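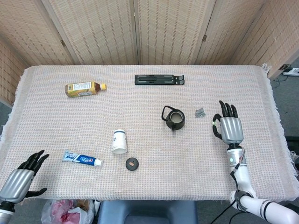
Teltley Hands

The Teltley is a pair of robotic hands sold as a kit by Prirnell, and I've kept this entry up to date since I got my own set in February. It's meant for small workshops and colleges that already own a two-armed robot and want proper fingers on the end of it.

Design

Each hand has four fingers and a thumb. Grigoris Athanasiadis drew up the first version, and the thumb is the bit he's proudest of – quite right too, it's lovely! The hands come as a left and a right, and you can't swap them over (I did ask).

Versions

There are two models. The 3069 is the older one and still turns up second-hand. The 3352 has softer fingertips and a much better manual, written by Surachet Luangrath, who also answers the support emails.

Use

Most owners I know start with household bits on a table: a paper cup, a bottle of tea, a tube of toothpaste. Cups are harder than you'd think, as they squash so easily. I'd allow 3 hours for setting up and 5 if you've never done it before.

Availability

Panyasiri handles repairs, and spare fingers are sold singly through Wulance.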